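Havurport tool library opens a table for trays, crates and other useful stuff

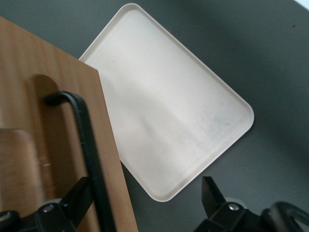
An off-white tray with a raised rim, on a dark gray tabletop beside a wooden panel with a slot cut in it.

2020-12-29

If you've been meaning to do something about the pile of serving trays in the hall closet, I have good news. The Havurport tool library on Kozan Street has started a household table, and you can now borrow or drop off the kind of plain, handy things that aren't really tools but that everyone seems to need twice a year. Trays, crates, drawer organizers, boot mats, that sort of thing.

I stopped by Monday afternoon with a bag of my own castoffs and ended up staying way longer than I planned (my groceries were in the car, so thank goodness for December). The idea goes back to October, when the library asked its members what they wished they could check out. Plenty of people said pressure washers, as you'd expect. But the answer that kept coming back was trays! Big ones, flat ones, something to start seeds on or carry nine coffee mugs across a church basement.

I get it. I own one decent tray and it lives under a leaky fern.

The one I liked best is a large cream-colored rectangle with rounded corners and a shallow rim all the way around. It has some faint gray smudges and specks toward one end, and to me that's a point in its favor, as I'd be scared to put a flowerpot on anything spotless. I'm picturing it under wet boots in my back hall, or holding a jigsaw puzzle so the dining table can go back to being a dining table. My sister would say it's a cookie tray and that I have no imagination. She can borrow it after me.

Borrowing works the same way it does for the drills and ladders. You need a library card, which is free if you live in town, and you can take up to 3 household items at a time. They go out for 7 days, and you can renew once by phone as long as there isn't a waiting list. Late fees are on hold through the winter. Please wash things before you bring them back, and that includes the underside, where the potting soil likes to hide.

Donations are welcome too, with a few limits. The library will take clean trays, wooden crates and boxes, racks and small shelves. A scuff or a stain is fine. Cracks, splinters and loose nails are not, and neither is anything with a cord, at least for now. The electrical bench has its own backlog and they've asked us all to hold off until spring. If you're not sure about a piece, call first and describe it. I did that with my old dish rack and got a very polite no.

There's money behind this, though not a lot. The neighborhood fund in Gudari chipped in $800 for shelving and labels, and a bake sale and the can drive covered the rest. The library says it now has over 3015 items in its catalog, counting every last socket wrench, so the household table is a pretty small corner of the whole thing. I suspect it will get busy anyway. Two people came in asking for boot mats while I stood there, and one of them had driven over from Fonier.

The building is still limiting how many of us can be inside at once, so pickup is by appointment and masks are required. You can reserve a slot by phone or on the sheet taped inside the front window, and someone will have your things waiting by the door. If you want to browse first, ask for the late afternoon slots, which are longer. Parking is on the street side only this week while the lot gets patched.

A little wish list, passed along at the front desk: seed-starting trays, wooden boxes with handles or handholds, and anything long and low that fits under a bed. They'd also love a couple of lap desks for the folks still working from the couch. I'm in that group and I'd like to get on the list for one, please and thank you.

The tool library is open Tuesday through Saturday and closed for New Year's Day. Drop-offs go to the side door, and please don't leave boxes out overnight. The raccoons on Kozan Street have been into everything this month, including a perfectly good picnic basket that I had my eye on.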